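Right, snack rubbish. I eat in bed, I'm not going to stop, and by the end of an evening the duvet end looks like the floor of a bus. After enough mornings with crumbs stuck to my elbows I've got a sort of routine going, and it takes 3 minutes if I don't stop to finish the biscuits (I usually stop to finish the biscuits).

Start with the wrappers and leave the crumbs till last. Pick up anything crumpled first, pinching it at the top and lifting it straight up so whatever's inside stays inside! Then the shiny packets, then paper. If a packet still has something in it, fold the end over twice and peg it before it goes anywhere near the kitchen.

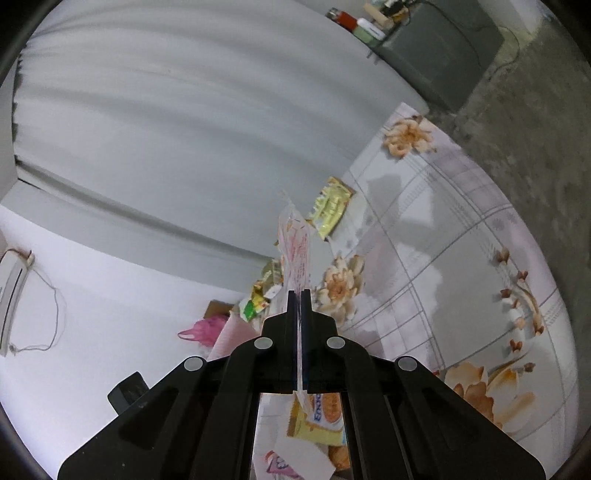 *Wrappers, a yellow biscuit packet and a stray biscuit on the flowery sheet.*

Loose biscuits go in the bin, sorry. I did try keeping them in a tin from the Noltano shop on Pritchard Road, but they go soft and taste of whatever was in there before.

A bunched-up carrier makes a perfectly good bin bag for the lot, so hang on to one. Flat bits of card I pull out for recycling, along with any clean paper. Foil-looking packets I do the scrunch test on: if it springs back open, it goes in the ordinary rubbish.

Now the crumbs. Gather the sheet in from all four corners, carry it outside and give it a good shake, well away from the washing line. Chocolate smears want cold water and a dab of washing-up liquid before the sheet goes in the machine.

Next month I'll do tea stains on pillowcases, which I also know far too much about.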